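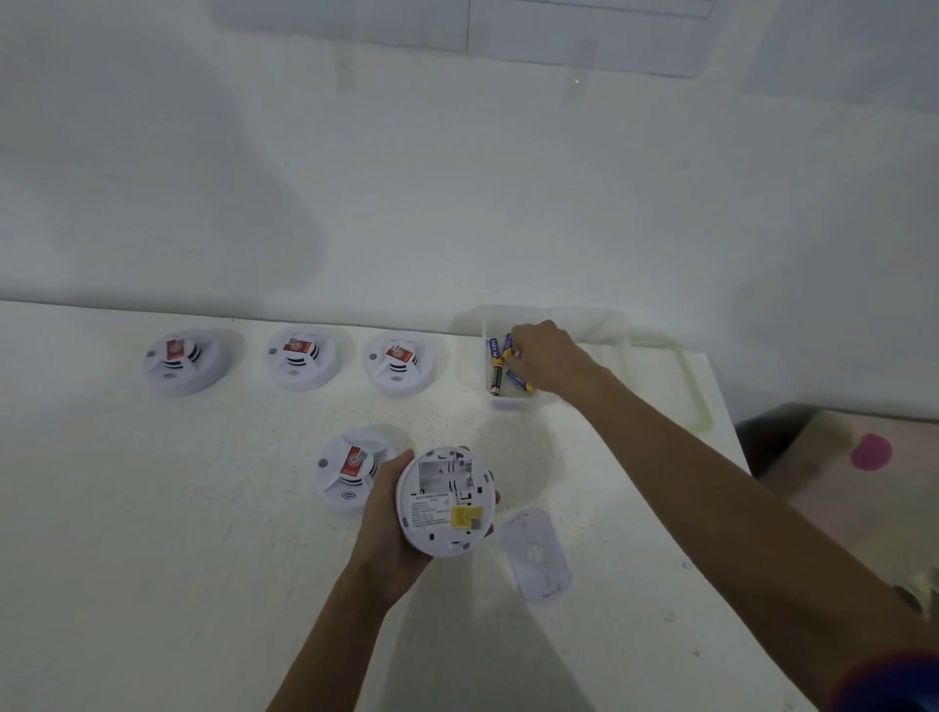

According to Awwad, writing the step list by hand took longer than the rest of their cell software put together, and they wanted to know if Prekell could produce a first draft of it directly from recorded work. It can. Most of what follows covers how that draft gets made and what you still have to do to it yourself.

Prekell 4
Task planning from recorded hand work
Updated 2024-01-06

Overview

Prekell reads video of a person doing a tabletop job with both hands and turns it into a task graph that your planner can load. Each node is a step: pick up, turn over, open, insert, close, place. Each edge says what has to be true before the next step can start. The graph is plain JSON and can be edited in the Prekell editor or in any text editor.

It's made by Stoltalholm and runs on your own hardware. No video is sent out of the building.

What it does

Hand tracking. Left and right hands are tracked separately, with a contact estimate for each. When one hand holds a part and the other works on it, the graph stores this as one step with two roles. Planners that only know single-arm steps can flatten the pair at export.

Object tracking. Every part gets an ID that stays with it through the recording, including parts that look identical. You can seed the tracker with a CAD model or a few cropped stills, or let it find parts without help.

Step segmentation. The recording is cut at changes of contact and changes of object state. The step library ships with 1,131 labeled step types, and you can add your own. Steps that don't match anything are marked "unnamed" and left in place.

State checks. For each step Prekell writes the condition that it believes marks the step as done. Treat these as a draft. A battery bay that is open and a battery bay that is empty are different conditions, and Prekell keeps them as separate fields.
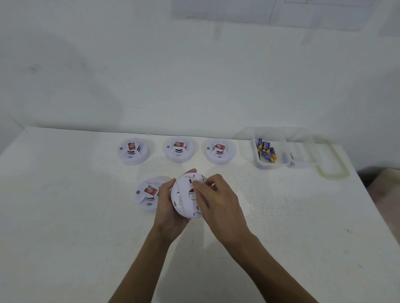 Identity is the part of the tracker that changed most in version 4. The old release matched objects by appearance and position, and it swapped IDs whenever a hand passed in front of one of several matching parts. The new one keeps a table of where each part was last seen resting and only moves an ID after a confirmed contact. Smoke detectors are a good test for it. Four of them stand on the table with their domes up, the closest one partly hidden behind the left hand, and the one being held has its back plate up and shares almost no visible features with the others. Version 4 holds all of these as separate objects of one class, with a face-up or face-down flag on each. The flag goes into the task graph, so a planner can ask for a turn-over step only when one is needed.

Clear plastic is still hard. Containers that are translucent get a bounding region and a "see-through" tag, and the parts inside are tracked with lower confidence. If your job involves picking small cylindrical parts out of a clear box, plan on correcting the grasp points by hand. The editor shows the low-confidence ones in a separate list.

Export

Task graphs export to JSON, to behavior tree XML, and to the native format of the Galus motion planner. The Galus export includes approach directions and hand roles. It doesn't include forces, and Prekell does not estimate them. If a step depends on force, such as seating a cover until it latches, add the limit in Galus after import.

Requirements

Linux, 64-bit
One GPU with 16 GB of memory or more
Video at 30 frames per second or faster, color
Camera intrinsics, if you want positions in metric units
2 TB of free disk if you intend to keep the intermediate tracks

Head-mounted and fixed cameras both work. With a head-mounted camera, Prekell estimates the table plane and reports everything relative to it, so the view can shift during the job. It loses the plane if the table leaves the view for more than a few seconds -- the affected span is marked gray on the timeline and isn't exported.

Limits

A single recording can hold up to 600 steps. Longer jobs should be split at a point where both hands are empty. Cloth, cable and liquid are not supported. Printed labels are used as visual features for matching but the text on them isn't read.

Licensing

Prekell is licensed per workstation. Exported graphs are yours and can be run on any number of cells. Support and updates are included for the first year, and version 3 projects open in version 4 without conversion, though the tracks have to be recomputed before the new identity table is available. The next update is planned for May and covers batch import and a command-line exporter.

Evaluation copies are full versions limited to ten recordings. Request one through the contact form and say which planner you use.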